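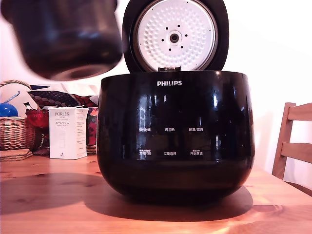
Rice paste trials, second batch, Wednesday, May 22, 2024

Picked up where I left off with the Clastmont ledgers. Text blocks are all sewn and the first two have had their spines lined, so it's really down to what we stick the cases with. I'm fed up with the wheat paste going lumpy on me and I wanted to give rice a proper go before we commit the whole set.

Cooked short grain, plain, no salt, far more water than you'd ever use for eating. Left it on warm until it had gone to mush, then pushed it through the horsehair sieve three times with the flat of the bamboo spatula. My wrist is complaining. The first pass looks hopeless, a sort of gritty porridge, and then the second time through it suddenly goes glassy and you think oh, right, paste! I started with 400 g of cooked rice and let it down with 100 ml of cold water, a splash at a time. It would have taken more. For the board work I like it stiff enough to stand up on the brush, and for the repair tissue I let a couple of spoonfuls down much further, to about single cream.

Tested on offcuts of everything we're likely to use:

Brirex cloth, the dark green. Went down very nicely, no strike-through at all, even where I was heavy-handed at the turn-ins. Corners stayed put after the bone folder.

Brirex cloth, the undyed. Bit of a shadow on one strip when I held it at an angle. Might be the paste, might be my thumb. Needs doing again with clean hands and a fresh brush.

Kwiatkowski board, 2 mm. Pulled quite hard towards the pasted side, as you'd expect, and lining the other face brought it back. Not flat flat, but flat enough that the press will sort the rest.

Marbled sheets. Lovely! The rice grabs slower than the mix and you can slide the sheet for a good while before it bites. I got the pattern lined up over the joint on the first try, which never happens to me.

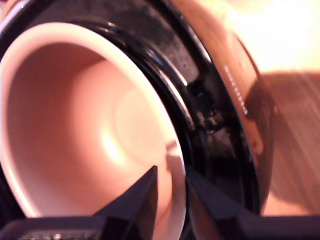
The big cup, pale inside and black outside.

Grain direction, and yes I know I go on about it. Half the offcut drawer has lost its pencil arrows. If you cut a piece off a marked board, please put the arrow on BOTH bits – I spent a silly amount of the morning bending scraps to find out which way they ran, and one of the strips in the test pile was crossways and had curled up like a crisp by lunch. I've left it on the shelf as a warning to us all.

Pressing. Used the small nipping press for the sample cases and the Damach for the real one. The Damach still wants a sheet of packing on the left or it bites unevenly at the spine edge. I put in a piece of the thin grey card and that seemed to do it. Blotters changed after the first half hour, again before the tea things were washed up, and after that I left it alone with fresh ones in.

The full case is for ledger 67, the one with the water-stained fore-edge. I wanted a thick one for the first go, so if the joints behave on that they should behave on the rest. It has over 400 leaves in it and it's a brute to hold square while you drop the boards down. Squares came out even at head and tail, a hair generous at the fore-edge. I can live with that. Endpapers are the cream laid, tipped on with the thinner paste and a waste sheet behind.

One grumble: the rice dries on the brush much faster than I'm used to, and once it's dried it is like cleaning off varnish. Keep a jar of water next to you and park the brush in it whenever you put it down. I lost the good flat one for a whole hour by answering the phone.
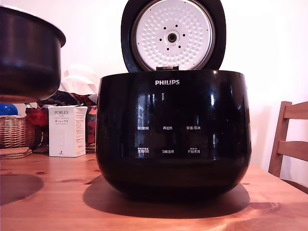

A pencil note has turned up in the margin of the last page, asking whether rice paste is really strong enough for the joints on something this heavy, and saying that a bit of PVA in the mix never hurt anybody.

Well, I did wonder the same. My feeling is that the joint is doing most of its work through the mull and the tapes, and the paste is mostly there to keep everything introduced to everything else. I'd also like these to come apart again for whoever has to mend them after us, and the PVA ones from the back shelf were misery to take down. But I'll make a pair of dummies, one straight rice and one mixed, and we can open and shut them till one gives up. If the straight one fails first I'll eat my words.

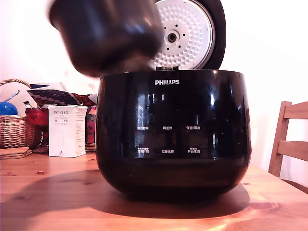

How long does a batch keep once it's sieved?
Two days in the cold cupboard with cling film pressed right on the surface, and after that I'd bin it and make more.

Still to do: redo the undyed cloth strip. Order more blotters, the thick sort. Second dummy needs boards cutting (arrows!). Cut label leather for the first six and leave it under a weight. Find out if Clastmont want the old spine labels saved and mounted inside the back board or just bagged up, as I'd rather know before I glue anything shut. They want the lot back in July and we've still the index volume to sew, with that horrible folding map in it.

Sieve is soaking in the end sink, please don't tip it out.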